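Two-person table carry

A two-person table carry is a way of moving a small or medium table across a room without taking it apart. One carrier stands at each end, usually facing the other, and both hold the top or the frame just below it. The method is used for light work tables, desks, folding tables and dining tables, and is taught as a basic exercise in many moving and furniture-handling courses.

Suitable tables

The carry works best with a rectangular top fixed to a rigid frame. Metal-framed tables with crossbars between the legs keep their shape well when lifted from the ends. Tables with a loose top should be held by the frame, as the top may come away in the hands. Round tables and pedestal tables have no true ends and are more often tipped on edge and carried on their side.

A table weighing up to 50 pounds is generally considered easy for two. Heavier ones may be dragged short distances on felt pads, although dragging puts strain on the leg joints and can mark wooden floors.

Grip and lift

Carriers place their hands near the two corners at their own end, palms up or with the fingers hooked under the edge. The knees are bent and the back is kept fairly straight. One carrier calls the lift, and both rise together so that the top stays level. On flat floors a clearance of two or three inches is enough.

Before the lift the top is cleared and any drawers are emptied or taped. Rugs and cords along the route are moved aside -- the carrier walking backward cannot see them.

Walking and setting down

Short steps are used, and the pace is set by the carrier walking backward. In narrow rooms, such as laundry rooms and hallways, the pair may move sideways instead. The table is set down with all four legs touching at nearly the same time, then pushed into its final position. Fingers are kept clear of walls and appliances.

Names and variants

The Letberg handbook of household moving, a 266-page manual, calls the method the "end carry" and recommends a rest every 30 feet. The Drander method, used in some warehouses, puts both carriers on the long sides. It suits long tables but needs a wider path.

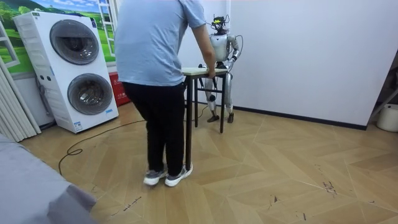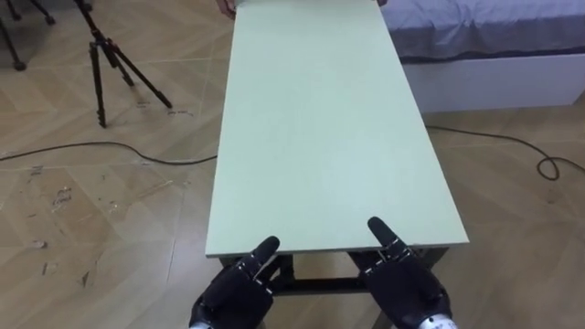
A small metal-framed table with hands at both ends, from across the room (first picture) and along the tabletop (second picture).

See also: Furniture dolly; Lifting strap; Manual handling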